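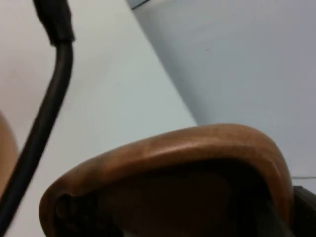
## Fahy 171 Stoneware Planter

The Fahy 171 is a frost-resistant planter for patios, entryways and covered porches. It is thrown and fired at the Lulmont works and supplied with a drainage hole and a cork plug.

**Specifications**

| Item | Value |
|---|---|
| Model | 171 |
| Body | Stoneware, glazed outside only |
| Drainage | Single hole, center of base |
| Feet | Sold separately, set of 5 |
| Warranty | 2 years against frost cracking |

**Use**

Remove the plug before planting outdoors. Cover the hole with mesh and fill with a free-draining mix, leaving a gap below the lip for watering. In freezing climates, raise the planter on feet from October until the last frost. Do not lift a filled planter by the lip.

**Finish**

Glaze tone varies between firings. Orders for matched pairs are picked from the same kiln load on request.

**Ordering**

Stock is held at Bavcombe. Trade orders go to Kathleen Cullinane at the sales desk. Feet and replacement plugs ship separately from the planter.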